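Workshop notebook – cider and vinegar bench
Sunday, July 26, 2020

Titration again

Third go at the Nundora batch and I still don't trust the number. The strips that came with the Volturico kit say the acid is where it should be. The burette says it isn't. Given a choice between a bit of coloured paper and a burette I rinsed myself, I know which one I believe, but I'd like a reason for the gap before I write either on the jug.

Possible culprits, in order of suspicion:
the sodium hydroxide, opened last September and not always capped properly
my eye for the end point under that awful yellow lamp
the strips, which claim to work in "any fruit liquid" – a big claim

Made up fresh hydroxide from the sealed tub. Will run old and new side by side on the same sample. If they agree, the strips go in the bin.

Claims about fruit

The Yilma booklet insists that redder skins make a sharper vinegar. No figures, no method, just a colour chart. Colour tells you the variety and how much sun that side got. I can't see how it tells you the acid. Plenty of green patches on red apples, too, especially down at the blossom end, and the booklet has nothing to say about those.
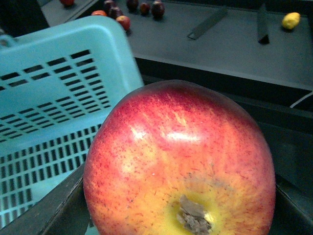
Mother, or not

Jar 16 has grown a skin. Jar 22 hasn't, and it had the same juice, same cloth, same shelf. The booklet would call 22 a failure. I'd say leave it alone. It smells sharp enough, and I have had good vinegar from jars that never grew anything you could lift out with a spoon.

Did not add the "starter culture" sachet from Sendbridge to either one. The label doesn't name a single organism. If anyone else wants to try it, please use a new jar and write on the lid what you did.

Weights and volumes

Pomace into the press bag: 424 g
Juice out, first pressing: 700 mL in total with the rinse water, so don't work out a yield from it. My mistake, I tipped the rinse into the same beaker.

Second pressing not worth the bother. The colour was fine but it tasted of wet cloth.

To do

Replace the lamp bulb with a white one before any more titrating.
Check the scale against the brass weights. It drifted again after lunch.
Taste 16 and 22 blind, with someone else pouring.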